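The Grullov Hand

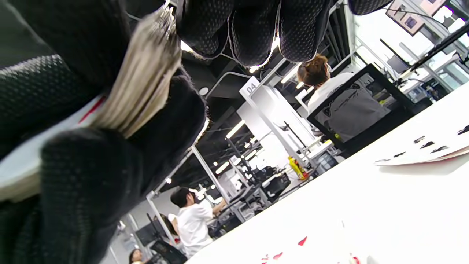
Gloves on at Wernside, with station 04 across the way.

The hand would learn, they said, by watching ours. Anwara had done 299 examples by the end of April and was of the opinion that it was a slow hand.

"Pick up the bundle," said the sheet. "Put down the bundle." Fikri Ismail, who had a degree in medieval history, found the plot thin.

The rule was that you must never do it the same way twice. The rule was also that you must do it naturally. Anwara had raised this with Ieuan Lewis, who ran the floor, and he had promised to ask Cledham. Cledham had replied with a longer sheet.

So she picked it up like a woman late for a train. She picked it up like her aunt, who distrusted all cloth. At number 2000 she picked it up tenderly, and Ieuan came over to ask if she was all right.

"I'm giving it range," she said.

"It's marked you down for hesitation."

On the last day they let her watch the hand try. It reached out, stopped, drew back a little – and then took the bundle by one corner, with enormous distrust.

"Where did it get that from?" said Ieuan.

Anwara took off her gloves and said she would have to ring her aunt.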